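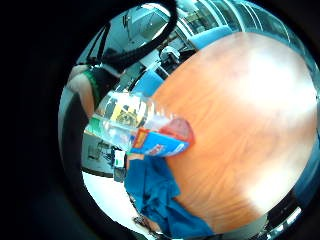

# The big table at Drovstead, and what lives on it

*Put up 2023-01-02*

I've been promising Malsha a page about the table for ages, so with the building shut and a pot of tea to get through I've finally sat down and done it. It's the long orange one in the meeting room upstairs, with the curved edge and the grain that goes really quite red when the sun's on it. Everybody who comes to Drovstead ends up sitting at it sooner or later, and most of them leave something behind!

The building went up in 1862 as a seed merchant's, and the table is a good deal younger than that. Mutua Kirui bought it from the Gundus offices when they closed, and it came up the stairs in 2 pieces on a very hot day in August (I held the door and gave advice). He paid 400 pounds for it, which caused some muttering at the time, but I haven't heard a word against it for years.

**By the windows.** Best seat in the room, if you ask me. You get all the daylight and a patch of glare on the wood that moves along through the morning, so you shuffle your papers away from it bit by bit. The blue chairs are comfier than they look. Water bottles collect at this end, red caps, blue caps, all sorts, and my rule is that if it's got a lid on it can stay until the end of the day. Open cups go on a coaster, please. We do have coasters. They're in the Pavurero tin on the shelf, under the takeaway menus.

**Bags and packets.** I have a soft spot for these. Put a big table in a room and people unpack on to it, coats and all, and before long there's crinkly plastic from one side to the other. Malsha Bhattacharjee likes every packet folded over and pegged, and I'm more of a twist-and-hope person, 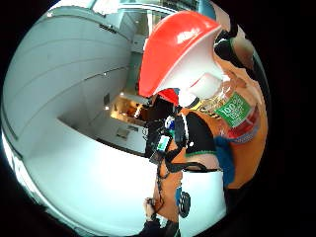 so we've settled on pegs for anything edible and twisting for the rest. It works well enough. The pegs go missing all the same, and I found 6 of them in my own coat pocket before Christmas, so I've stopped complaining about it.

Bright things do look lovely on that wood, I must say. Red nearly disappears into it, blue jumps straight out, and green looks as if somebody has just put it down there for fun. When we had the room repainted, Malsha wanted a tablecloth to calm it all down and I'm afraid I got quite heated. You don't buy an orange table and then cover it up!

**Mugs.** The cupboard mugs are plain white and they're for visitors. Anything with a pattern has come from home, so do ask before you pour. Kinyua, the café downstairs, will lend you a proper cup and saucer if you bring it back the same day,
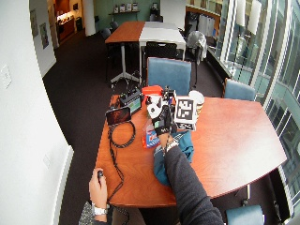 and they'll do a tray for a meeting if you ring before ten. The shortbread is worth it. Bring it up in the lift, though, as the carpet on the stairs has a loose edge near the top and I've seen a whole plate go over.

**Cables and phones.** The nearest sockets are along the wall, a bit further off than you'd like, so bring a long lead and keep it up on the table where people can see it. If you leave a charger behind it'll be in the left-hand drawer of the side cabinet. There are a lot of chargers in that drawer. Please come and get yours.

**Clothes.** Jumpers, scarves and jackets all get dropped on the table and then sat behind for two hours. There's a perfectly good coat stand next to the door, and Mutua put extra hooks on it last winter. Lost ones are kept for a month and then go to the charity shop on the corner, where I bought back my own cardigan for three pounds.

For wiping down, use a damp cloth and a dry one after it, going with the grain. No spray polish, it leaves smears you can see from the landing. If you've got old photos of the table from its Gundus days I'd love to have them for this page, and you can leave them in my tray or hand them to Malsha on the front desk.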